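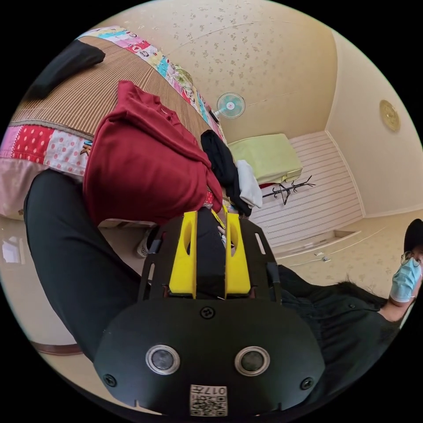
¿Puede un programa aprender a doblar la ropa? Los anuncios dicen que sí. Conviene mirar despacio.

El programa no ve «una camiseta»: recibe números, uno tras otro, que indican el color de cada puntito. Con ellos intenta adivinar dónde acaba una manga y dónde empieza la colcha. Si la tela está arrugada, adivina peor.

En Nunholm le enseñaron 4.000 ejemplos a un programa llamado Skidell. Luego le pidieron doblar 73 prendas que no conocía. Dobló bien 7 — y las siete eran toallas.

¿Entonces es listo? Eoin Lenihan, que lo programó, prefiere decir que «imita». Cuando alguien te cuente que un robot ya ordena cuartos, pregunta: ¿qué cuartos? ¿Y cuántas veces falló?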